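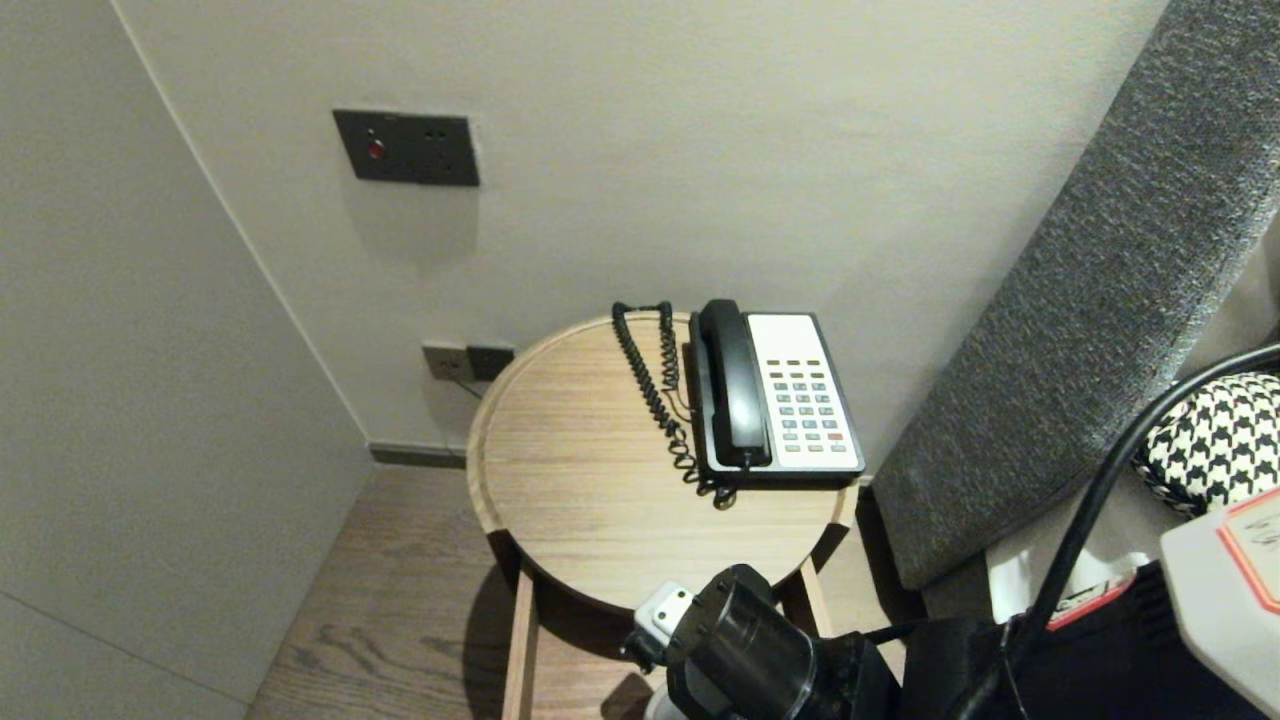 家用与办公场所的服务机器人进场之前，先要回答一个看似琐碎的问题：房间里哪些东西它可以碰，哪些只能看，哪些必须绕开。工业现场的答案写在围栏、光幕和联锁回路里。起居室、接待室、诊所候诊区没有围栏，答案只能写进规程。

过去两年，几家集成商和部署方陆续把内部做法整理成文。格雷万斯（Grevelance）的《非围栏环境移动操作作业规程》是其中条目较细的一份，正文共19节，附录给出表格模板。负责修订的安娜奇·兹瓦内（Annatjie Zwane）早年做过程仪表，后来转到移动操作平台。她对这份文件的定位很窄：它不评价机器人能做什么，只规定开机之前、运行之中和停机之后由谁签字，签的是什么。

本文按该规程的顺序梳理其中争议较多的几处，并对照万德科姆（Vandcombe）和莫通（Motaung）两家的不同处理。

一、房间登记

规程要求，任何作业区在首次运行前完成登记。登记对象分为四类：固定结构、墙面装置、可移动家具、柔性物。

固定结构指墙体、踢脚线、地面。这一类争议最少，但地面须写明材质和走向。长条木纹地面与地毯的交界处，轮式底盘的里程计误差不同，登记表为此单列一栏。

墙面装置是事故报告里出现得最多的一类。插座面板、开关面板、带按钮的壁装面板，都要逐一记录安装高度、凸出墙面的尺寸和功能。功能不明的面板一律按“受控”处理，即末端执行器与其保持登记表规定的净空，直到物业方给出书面说明。红色按钮尤其如此。外观上的红色圆钮可能是呼叫、复位或急停，也可能早已断线，规程不允许现场人员凭颜色判断。

可移动家具包括桌、椅、沙发和边几。规程不禁止移动家具，但要求移动后重新采集占据地图。小型圆几需要额外注意：腿部外撇或呈锥形时，激光雷达在低位平面上只能得到几个离散点，桌面轮廓要靠深度相机补足。只依赖低位扫描的平台，手臂外伸时容易与桌沿发生接触。桌沿高出桌面的托盘式圆几还要登记沿口高度，平推动作在这里会被沿口挡住，须改为提起后平移。

柔性物放在最后，篇幅却最长。靠垫、毯子、织物标签、线缆都归在这一类。

二、线缆

一台放在边几上的有绳电话，对操作规划来说比同样大小的木块难得多。机身质量小，听筒与机身之间有螺旋线，线圈的静止形态每次都不一样。听筒被提起后，螺旋线先伸展，随后把拉力传到机身，机身在光滑桌面上滑移。规程把这类物体称为“带约束的双体物”，要求抓取前完成三项确认：约束线的两端位置、线的可伸展长度、线与周围物体有无缠绕。

第一项可以由视觉完成。第二项不能。螺旋线的伸展长度无法从静止图像可靠推得，只能实测或查产品资料。规程的做法是，由人工在断电状态下拉伸一次，把数值写进登记表，规划器以此为上限，再乘折减系数。

万德科姆不要求人工实测，改为在线力控：手腕力矩达到阈值即停止外伸。兹瓦内对此的意见写在修订说明里，措辞相当直接：“力控是保护层，不能当作登记数据使用。阈值触发时，机身已经移动过了。”万德科姆的工程文件则认为，人工实测在多房间部署中工时过高，且电话更换后数据即告失效。两种意见都有道理，目前没有统一。

墙面引下的细线同样需要登记。自面板下方垂落、进入家具背后的线缆，其下半段不可见。规程对不可见段采用保守假设：按家具背面全宽占用处理，末端执行器不得进入家具与墙面之间的缝隙。这一条在现场常被抱怨，掉到桌后的物品因此只能由人去捡。修订组讨论过放宽，最后保留原文。

三、机器人自身的线缆

另一类线缆长在机器人身上。外走线的手臂在腕部和肘部附近通常留有余量，余量在某些姿态下形成下垂的弧段，可能扫过扶手、靠垫或桌面物品。碰撞模型若只包含连杆外壳，这段弧线就不在检查范围之内。

规程第6节为此给出如下要求：

外置线缆须在碰撞模型中以包络体表示，包络体取全部作业姿态下的最大外廓。

线缆固定点的变更视同机械变更，须重新走审批。

操作区一侧有软体家具时，线缆包络与家具登记轮廓之间须留净空；无法满足时，限制对应关节的行程，并在运行单上注明。

末端加装的支架、相机托架和其他附件，一律计入末端轮廓，不得以“临时”为由豁免。

莫通的做法更严，要求外置线缆全部收入护套并沿连杆贴合固定。代价是腕部转角受限，部分抓取姿态丢失。莫通在其部署手册中列出了丢失的姿态，这一点值得其他厂商参照。限制本身不可怕，限制没有写下来才会在现场引出麻烦。

四、视觉遮挡

头部相机俯视工作面时，手臂自身会遮住一部分桌沿和桌腿。规程把遮挡区按“未知”处理，不按“空闲”处理。听上去理所当然，许多默认配置却恰恰相反：地图里曾经标为空闲的体素，在被手臂遮挡期间继续保持空闲，直至超时。若此时有人把手伸到桌边，系统并不知情。

规程要求：手臂进入工作面上方后，被遮挡体素的置信度随时间衰减，衰减到阈值以下即按占据处理，手臂减速。衰减时间由部署方设定，但须写入运行单，不得留空。

颜色问题也在这一节。深色末端靠近深色软装时，基于颜色的分割容易把两者并为一体。细密的千鸟格一类高对比图案则可能让立体匹配产生错误对应，深度图上出现并不存在的凸起。规程建议在登记阶段对这类织物做一次静态深度采集，与卷尺测量对照，偏差超限者在地图上以实测轮廓覆盖。

五、按键操作

电话、门禁和遥控面板的按键操作在规程中单独成节，原因是误按的后果与误碰不同。误碰一个杯子，后果在现场；误按一个键，后果可能在别处。

对电话机，规程分两种情形。仅移动机身或整理听筒的任务，按键区列为禁触面，夹持点须避开面板正面，优先选择机身两侧。需要按键的任务，须在登记表中附键位图，逐键标明功能，未标明的键列为禁触。颜色与其余按键不同的单个键，在功能确认之前默认禁触。

线路状态也要写明。机器上有没有接外线，从外观看不出来。规程要求运行单上必填“已接线”“未接线”“不明”三者之一，填“不明”的按“已接线”执行，即不得进行任何按键试验。

克洛鲁托（Clorutow）是一套供部署方使用的登记软件，最近一版已将这一栏设为必填，不填不能生成运行单。修订组原先担心现场人员会习惯性选择“不明”，从抽查看，这种情况确实存在。兹瓦内的态度是可以接受：选“不明”的代价是少做几项任务，系统仍在安全一侧。

六、标签与手写标记

设备外壳上的标签是规程里最不起眼的一条。许多平台在调试期会贴上带边框的标签，手写编号、日期或状态。字迹褪色之后，标签仍在，信息已经没有了。规程规定，机身标签须可辨读，不可辨读的标签视为缺失，开机检查不予通过。手写内容须同时录入设备档案，以档案为准。

这一条执行率不高。格雷万斯内部抽查时，未通过项里有相当一部分与标签有关，多数当场补写即可放行。有现场工程师提出，字迹不清不应与急停失效列在同一张检查表里。修订组采纳了一半意见：检查表改为两页，急停、制动、限位在第一页，标签、外观、清洁在第二页，两页都要签字，但第二页允许带条件放行，条件须在下一次开机前关闭。

七、停机与交还

作业结束后，房间须恢复到登记时的状态，或者重新登记。规程不接受中间状态。听筒归位、线圈不悬垂于桌沿之外、靠垫不压住线缆，这些都列在交还清单里，由操作员逐项核对。螺旋线不要求恢复原形，只要求不形成可被人或底盘勾挂的环。

手臂的停放姿态也在清单内。停放时末端不得位于家具上方，不得指向座位。制动器闭合后，操作员须观察一段时间，确认没有缓慢下沉，再切断驱动电源。

运行记录的保存按次数计，最近3,000次运行须可调阅，更早的记录可以压缩归档，但接触事件和急停事件不得压缩。莫通提出按时间计更方便审计，万德科姆支持按次数计，理由是各部署点的使用频度差别太大。格雷万斯在新一稿中保留了按次数计的写法，同时增加了一个最短保存期限，具体数值留待十二月的修订会议确定。

同时待定的还有登记表的有效期。现行文本规定房间布局变更即失效，但没有定义何为变更。椅子转了一个角度算不算，电话从桌面左侧挪到右侧算不算，各部署点的理解不一。修订稿给出的草案以末端可达范围为界：范围内任何登记物的位移超过登记表所列容差，即为变更，由操作员重新采集并签字；范围外的位移只更新导航地图，不重新走审批。容差暂由部署方自定，修订组要求各方在会前提交现用数值及其依据。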